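Flarach Entertainment Guild
Minutes of the Regular Meeting, April

The chair called the meeting to order at 6:30 p.m. A quorum was present. The March minutes were approved as circulated.

Television awards. Members reviewed the shortlist for the Jurnham Prize for comedy acting. Ballots from over 1,000 members have been received. Voting closes on the 28th.

Residuals. The secretary reported that Bimance has paid the outstanding rerun fees for "Maddocks." Two supporting players dispute their share. The matter was referred to counsel.

Retired performers' fund. A motion to raise the single grant limit to $2,000 was seconded and carried, with one abstention.

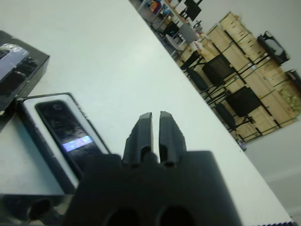
White tabletop, April.

Next meeting. Agenda items are due in May. Speakers will be limited to 30 minutes per item.

Adjourned at 8:10 p.m.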